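# 今井の研究棟で公開日　手持ちグリッパーの作業を来場者が体験

手に持って使うグリッパーと、それで記録した動作をロボットに学ばせる取り組みを紹介する公開日が、土曜日、Imaiの研究棟1階で開かれた。主催はロボット部品を手がけるPorikと、作業データの収集を請け負うBretik。午前10時の開場から午後4時の終了までに、近隣の住民や学生、製造業の関係者など200人が訪れた。

両社が一般向けに作業場を開くのは今回が初めてとなる。これまでは取引先に限って見学を受け入れていたが、地元の学校から問い合わせが続いたため、春の公開に踏み切ったという。

会場は受付のある前室と、奥の作業室に分かれている。前室では指の部品の試作品が並び、来場者は素材ごとの硬さの違いを手で確かめた。柔らかい指は物の形に沿って曲がるため、食器のような薄いものにも力が集中しにくい。形状の異なる3種類が用意され、担当者が用途の違いを説明した。

奥の作業室では、食卓での作業を題材にした実演が行われた。「Fast UMI」の文字を掲げた黒い幕の前にテーブルを置き、担当者がグリッパーを片手で持って、皿や飲み物の瓶、スプーンなどを扱う手順を見せた。つかむ、持ち上げる、置くという一連の動きは、グリッパーに付いたカメラで撮影される。実演は1回30分で、定員を設けて入れ替え制とした。 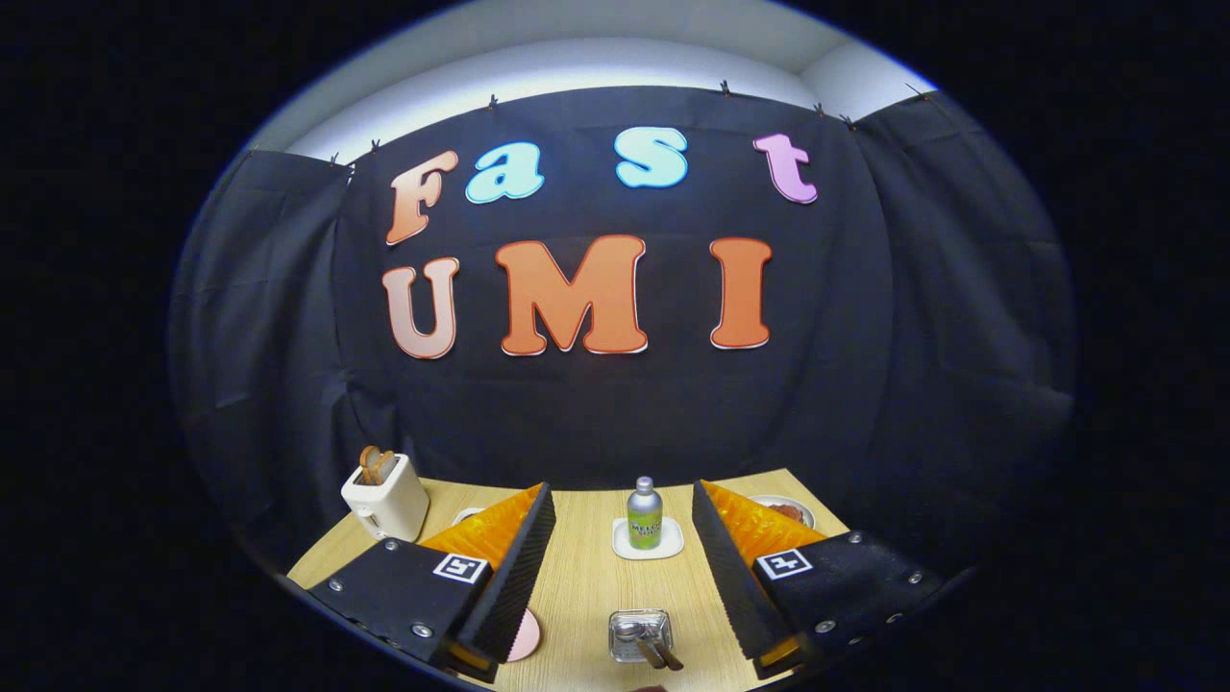

*グリッパーのカメラから見た作業台。2本の指の間に、メロンソーダの瓶とスプーンの入った透明なトレーが見える。左奥はパンの入ったトースター*

実演では、トレーのスプーンを取り出して皿の横に置く作業と、瓶をコースターから別の位置へ移す作業が取り上げられた。担当者は、同じ作業でも物の置き場所や手の進入角度を変えて繰り返し記録すると説明した。毎回同じ配置で記録すると、わずかに位置がずれただけでロボットが対応できなくなるためだという。

指の付け根の板に貼られた白黒の四角い目印についても質問が出た。担当者によると、カメラの映像から目印の位置を読み取り、指がどれだけ開いているかを計算するのに使う。目印が汚れたり光を強く反射したりすると読み取りに影響するため、作業の前に必ず表面を確認している。

午後からは体験の時間が設けられ、希望者が2人1組でグリッパーを操作した。1人が物をつかみ、もう1人が手元の画面でカメラの映像を確認する。初めて持つ人の多くは瓶をつかむ位置が高くなり、置くときに傾けてしまう場面が目立った。中学生の1人は「自分の指ならすぐできるのに、道具を通すと距離が分からない」と話した。食品工場に勤める来場者からは、濡れた容器でも同じように扱えるか、指の交換にどのくらいの手間がかかるかといった実務的な質問が相次いだ。

記録したデータの使い道についても説明があった。映像と手の動きは作業ごとに区切って整理し、失敗した回には印を付けて分けておく。その後、Gonthorpeの試験室に送り、据え置き型のロボットアームの学習に使う。試験室での様子は前室の画面で流され、アームが皿をゆっくり棚に戻す映像に足を止める人もいた。学習した動作はまだ速度が遅く、実際の店舗や工場で使う段階には至っていない。

一方、来場者からは案内の分かりにくさを指摘する声もあった。作業室の入れ替え時に前室が混み合い、午後の早い時間帯には受付の列が建物の外まで延びた。主催者は、次回は整理券を時間帯ごとに配り、体験用の作業台も増やすとしている。

次の公開は秋に予定している。食卓の作業に加え、衣類をたたむ作業と、小さな部品を箱に仕分ける作業の実演を準備中。入場は今回と同じく無料で、体験には事前の申し込みが必要となる。受付の開始時期は、Imaiの研究棟の掲示板で知らせる。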